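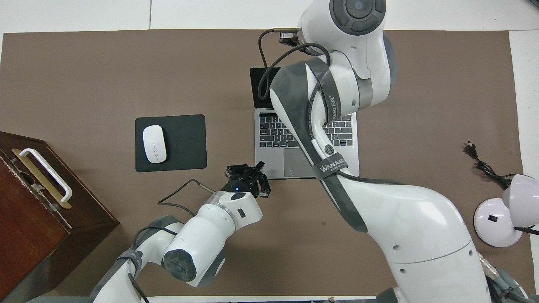 Figure 1. Work surface with laptop, Chidiac Building.

OFFICE ERGONOMICS AND WORKPLACE HEALTH
Unit 2: Seated Work and the Portable Computer
Instructor: Rami Nasrallah

Purpose of this unit

Students will learn to assess a seated work area in which a laptop is the main or only computer. The unit assumes that the reading on posture from Unit 1 has been completed.

Screen and keyboard

A laptop joins its screen to its keyboard. When the keyboard is at elbow height, the screen is too low and the neck bends forward. When the screen is raised to eye level, the hands are too high for typing. For work lasting more than an hour, the assessor should recommend a separate keyboard and a stand.

The top of the screen should be at or slightly below eye level. For most adults the viewing distance is some 690 millimeters, measured from the eye to the center of the screen. Users with bifocal or progressive lenses often need a lower screen and should be assessed with their glasses on.

Lighting

General office lighting in the Brurnholm exercise is set at 300 lux. Readings are taken at the work surface with the meter lying flat. Window glare is recorded separately, with the blinds open and again with the blinds closed.

Chair and feet

Seat height is adjusted first. The thighs should be level and the feet flat on the floor or on a footrest. Armrests that prevent the chair from moving close to the table should be lowered or removed.

Written assignment

Complete the Trusinier assessment form for one work area other than your own. Obtain the user's consent before taking measurements. Attach a floor sketch showing windows, light fixtures and the direction in which the user faces. Forms without a sketch will be returned unmarked.

Submit the form in Room 512 by February 14, 2026. Late work loses one letter grade.

Reading for next session: Drusico course packet, section on standing desks and rest breaks.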